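Juli, kurz nach halb sieben, Küchentisch
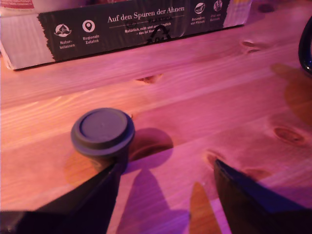
Das Wespennest hängt also noch. Ich hatte gehofft, dass sich die Sache über Nacht von selbst erledigt, so wie ich das bei den meisten Sachen hoffe, aber heute früh flogen sie schon wieder ihre Runden um das Kassenhäuschen, pünktlicher als jeder aus unserem Aufbautrupp.

Zur Erinnerung für mein späteres Ich: Das Kassenhäuschen steht seit drei Tagen auf der Wiese unten in Grakau, es ist das einzige, das wir haben, und 226 Leute haben im Vorverkauf eine Karte gekauft, die sie dort gegen ein Bändchen tauschen sollen. Im Giebel, innen, über dem Brett mit dem Wechselgeld: ein graues Papierding, so groß wie ein Handball. Hadiza hat es entdeckt, weil sie die Lichterkette aufhängen wollte. Sie kam sehr ruhig wieder heraus, machte die Tür zu und sagte, die Lichterkette sei eigentlich überflüssig.

Danach große Beratung auf Bierbänken. Haf Jarman war dafür, einfach eine Kapelle davor spielen zu lassen, die Tiere würden dann schon gehen. Ich habe gefragt, welche Kapelle. Er meinte, da hätte er eine im Kopf, und ich fürchte, es war meine.

Angerufen habe ich dann bei der Firma Iyamu, Schädlinge und Umsiedlungen, steht so auf deren Wagen. Der Herr am Telefon war freundlich und hatte alle Zeit der Welt, vor allem die, bis er kommen kann. Umsiedeln koste 155 Euro plus Anfahrt. Ob sie aggressiv seien? Ich sagte, bisher nur einmal, und da hatte Haf mit einer Fahnenstange gewedelt. Das zähle nicht, sagte er, da wäre er auch aggressiv geworden. Morgen früh um sieben will er da sein, »wenn sie noch müde sind«. Ich werde auch noch müde sein, das schafft eine gewisse Gemeinsamkeit.

Bis dahin ist um das Häuschen Flatterband gezogen, und die Kasse wandert in den Pferdeanhänger von Hadizas Schwester. Er riecht nach Pferd. Hadiza Adebisi, die sonst Lohnabrechnungen macht und an so etwas offenbar Freude hat, hat die Bändchen schon in Stapel zu 40 gebündelt und mit Gummis versehen, und als ich fragte, ob ich helfen könne, sah sie meine Hände an und schickte mich Kabel tragen.

Kabel also. 300 Meter, die beim letzten Mal jemand zu einem einzigen Klumpen aufgewickelt hat. Ich war bis zum Mittag damit beschäftigt und habe dabei alle Strophen von dem Lied geübt, das wir am Abend als zweites spielen. In der vierten fehlt mir immer noch die Zeile mit dem Müller. Beim Auftritt nuschle ich dort seit Jahren etwas, das auf -ein endet, und bekomme trotzdem Applaus.

Die Gruppe Jornisska hat geschrieben, dass sie einen Tag früher anreist und zu sechst ist statt zu viert, zwei davon tanzen. Die Schlafplätze bei den Nachbarn in Lordale sind alle vergeben. Ich habe ihnen die Wiese hinter der Scheune angeboten und das Wort »naturnah« benutzt. Von den Wespen habe ich nichts erwähnt, die sollen bis dahin ja umgezogen sein, und man muss Gäste nicht mit Lokalpolitik behelligen.

Gegen Abend bin ich noch einmal allein hinunter. Es war fast windstill, das Band hing schlaff, und aus dem Giebel kam dieses trockene Knistern. Sie nagen wohl Holz vom Türrahmen, man sieht die hellen Streifen. Den Rahmen habe ich im Frühjahr abgeschliffen, zwei Nachmittage lang, und beim Ölen war mir dann die Lust vergangen.

Wecker auf sechs. Noch Gaffa kaufen, den Pferdeanhänger lüften, Haf die Fahnenstange wegnehmen.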